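Threads > Workshop > Galten cell

Search posts Go

Galten cell, maintenance notes, 1/4
Spent the morning on the two-arm cell and I love how it's shaping up! 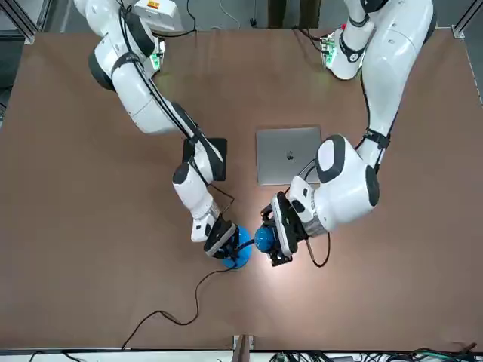

Plandbridge: do you recheck the gripper zero every time you move a cable?

2/4
Yes! Both arms, every time. Ours was 2 mm off after I rerouted the wrist cable (way too tight at the elbow).

3/4
We're at 1,730 cycles since the last finger pad swap, and the pads still grip great. Next job is retorquing the base bolts.

4/4
Slack tip: park the arm at full reach first, THEN tie the cable down. So much better!

Contact | © Stolta | Back to top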